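Conix Workshop Papers
March 5, 2019 | By the Gilosora maintenance group

Search this site Enter keywords Go

4. Pad wear and jaw alignment on the hand-held unit

The Dromemano gripper is sold as needing no adjustment between sessions. We did not find this convincing. The supplier's note gives a service interval of 200 hours for the finger pads and says nothing at all on how the jaws should be checked after a pad is changed. We therefore kept our own log for the units at Munshi from November onward, and we report here only what the log supports. Figure 2 gives two views from hand-held units during a cup-handling session.
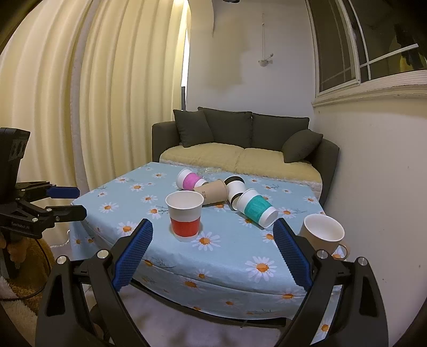

Pad replacement is the step most often done badly. The old adhesive has to come off completely before the new pad goes on, and the pad must be pressed flat for 5 minutes. The raised bumps on the blue surface make it hard to judge by eye whether the pad is seated, so we ran a thumbnail along the whole edge instead. The screws near the finger joints, two to a side, were tightened afterwards – never before, whatever the note implies. We have seen claims that the textured pad triples the life of the older smooth one. Our log does not show it, and the two types were never run under the same load.

Alignment was checked with the jaws fully open and again with them closed on a gauge block. A gap of more than 2 mm at the tips was treated as a fault.
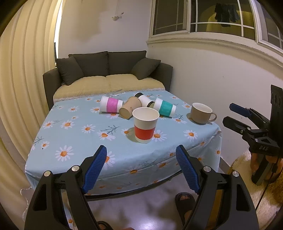 Play in the linkage is harder to pin down. It builds up slowly, and an operator who uses the same unit every day tends to correct for it without knowing. We suspect that some reports of "bad pads" are really reports of worn pins. With the jaws spread wide, as in the second view, all four silver pins can be inspected without taking the unit apart, and a light paper cup like the red-banded one standing near the front is a poor test of whether they are sound. It asks for very little force. A ceramic mug is better, although we would not call that a measurement either. Turning the unit through 90 degrees and feeling for movement at each joint found more faults than any grasping trial – a result we would like to see repeated elsewhere before anyone builds a schedule on it.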